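Chapter 8
Jars, Lids and Closures

In this chapter
How a clip-top jar is put together
Checking the rim and the seal
Setting up a work surface for small glass
Storing dry goods at home

Shirley Hebden ran the packing room at Sandside, a small food company that sold beans, rice and dried fruit in glass. In July of her first year there, the room filled 543 jars and had to open 295 of them again. The food was fine. The closures had been put on badly, and air was getting in.

Most home cooks meet the same trouble on a smaller scale. A jar looks shut, but the lid sits a little to one side, or the seal has dried out and cracked. Crackers go soft and brown sugar turns hard. The glass itself seldom causes this — the fault is nearly always at the mouth of the jar.

A closure has to do two jobs. It must press evenly all the way around the rim, and it must open and shut many times without losing that pressure. Screw lids, corks and metal clips each do this in a different way, and each wears out in a different place.

Before you begin the exercises, clear a flat surface and put down a plain white board. Small parts show up well against it. Stand the jar in the middle, with the lid off, and work with a hand on each side.
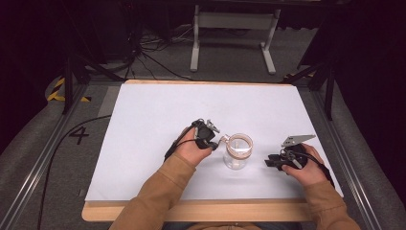

Keep the parts from one jar together. Lids that look alike may differ slightly in size, and a seal that has shaped itself to one rim may not fit another. Section 8.1 begins with the rim and how to check it for chips.

Key terms: closure, rim, seal, clip, headspace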